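Clutholm kitchen suite: pre-release inspection checklist, planner and perception stack
Item set: microwave, place and retrieve
Revision 10, May
Applies to: simulation builds that share the Beklow scene library

Mark each line OK, FAIL or N/A. A FAIL in section 1 or 2 stops the inspection. A FAIL elsewhere is logged and the inspection goes on. Comments are from the last full pass, build 1801, and stay in the sheet until the next full pass replaces them.

1. Build and configuration

1.1 Build number in the log header matches the release candidate. OK
1.2 Scene library hash matches the one pinned in the manifest. OK
1.3 Planner, perception and controller configs loaded from the release folder, no local overrides. FAIL on first run, OK on second
Comment: A local override file for the collision margin was still being picked up from the user directory. Removed and restarted. The loader prints one line when it finds an override and then goes quiet. Request: print it again in the run summary.
1.4 Random seed written to the log before the first reset. OK
1.5 Physics step and control rate are whole multiples. OK

2. Scene load

2.1 All fixtures load without missing collision meshes. OK
2.2 Visual mesh and collision mesh agree at the microwave opening. OK
Comment: Checked with the mesh overlay. The old convex hull closed off the cavity and made every placement look like a collision. The decomposed version has been in since the Cloltley merge. Anyone who still has a cached copy of the old hull will see the planner fail at once with no candidate path.
2.3 Door joint limits match the fixture file. OK
2.4 Door state after reset is the state the task asks for. OK
2.5 Object placed on its support surface with no initial penetration. OK
Comment: Small settling motion in the first steps, under the threshold. Leave the settle period as it is. Shortening it saves very little time and brings the jitter into the first perception update.
2.6 Arm starts in the home pose given in the task file, not in the pose left by the last episode. OK

3. Perception

3.1 Door state estimate is "open" for the reference view. OK
3.2 Plate segmented as one object. OK
3.3 Turntable segmented apart from the plate. OK
3.4 Cavity floor not merged with the turntable. FAIL, minor
Comment: Gray glass on a charcoal floor. The mask bleeds along the rim in part of the test set. It has no effect on the place target, which is taken from the fixture file, but it does affect the free-space estimate inside the cavity. Logged as minor. If the free-space estimate is ever used for placement, this line becomes a blocker.
3.5 Plate pose error within tolerance against ground truth. OK
3.6 Arm links masked out of the scene cloud. OK after change
Comment: The self-filter padding was too tight on the lower link and left a thin shell of points on it. The planner then treated the shell as an obstacle and refused to leave home. Padding raised in the shared config. Check this line again whenever the arm model changes.
3.7 No phantom objects on the counter. OK

The reference view for section 3 is the one used for all regression renders. Compare by eye first, then run the mask comparison script. The script does not check the door.
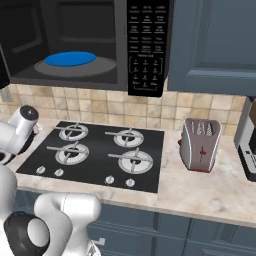 Reference view, microwave item set. Door open, blue plate on the turntable, arm at left.

Items outside the cavity count as static obstacles in this item set. The toaster and the cooktop grates are in the collision world at full detail. The upper cabinet to the right of the microwave is a single box, and its doors are locked.

4. Planning

4.1 Plan found for approach, entry, grasp and exit. OK
4.2 Planning time within budget over the full batch. OK
Comment: 200 episodes in the batch. One timeout, seed 273, counted as a failure. The goal sampler spent its whole budget on grasps from the far side of the plate, where the wrist cannot fit. A cheap reachability test before the inverse kinematics call would throw these out early. Ticket open, no owner yet.
4.3 No plan passes through the door in its open position. OK
Comment: Most of the door is out of view in the reference render, and only a sliver of it shows at the left edge. Do not judge door clearance from that render. Use the side camera or the distance plot.
4.4 Minimum distance to the front lip of the microwave above margin on entry and exit. OK
4.5 Held plate attached to the planning model before exit. OK
Comment: Confirmed in the log. In earlier builds the attach message could arrive after the exit plan was requested, so the exit was planned for an empty gripper. The request now waits for the attach to be confirmed.
4.6 Held plate kept within the tilt limit over the whole path. OK
4.7 Path smoothing does not reduce clearance below margin. FAIL
Comment: The smoother checks clearance at waypoints only. Between two waypoints near the lip, the path dips below the margin — no contact, but under the number in the spec. Either check the segments or add waypoints inside the cavity. The second is easier and costs little. Not to be closed by lowering the margin.

5. Control

5.1 Joint tracking error within limit on free motion. OK
5.2 Joint tracking error within limit inside the cavity. OK
5.3 Speed scaling active once the gripper crosses the opening plane. OK
Comment: The opening plane is read from the fixture file. Han fixtures store it with the normal pointing out, Beklow fixtures with the normal pointing in. The loader now flips it. Before that fix, the arm slowed down outside the microwave and sped up inside.
5.4 Contact force on placement below limit. OK
5.5 Stop command halts the arm from any stage. OK
5.6 After a stop, the controller holds position and does not resume by itself. OK
5.7 Turntable joint does not drift under load. N/A
Comment: Turntable is fixed in this item set. It goes back to a free joint when the start-button task is added.

6. Logging and tooling

6.1 Each episode writes a result, a failure stage and a seed. OK
6.2 Failed episodes can be replayed from the log alone. OK
Comment: Tested on seed 273. Same timeout, same stage.
6.3 Reference renders saved with the report. OK
6.4 Time stamps from perception and control share one clock. FAIL
Comment: Perception still stamps with wall time and control with simulation time. Harmless at real-time speed. When the batch runs faster than real time the two logs cannot be lined up without the offset table. Move perception to simulation time.
6.5 Report opens without the internal viewer. OK

Open items carried forward

3.4 mask bleed at turntable rim, minor
4.2 reachability test before inverse kinematics, improvement
4.7 clearance between waypoints, must be fixed before release
6.4 single clock, must be fixed before release

Result for build 1801: not released. Repeat sections 4 and 6 in full after the fixes. Sections 1 and 2 are repeated for every build. Section 3 is repeated only if the perception config or the scene library hash has changed.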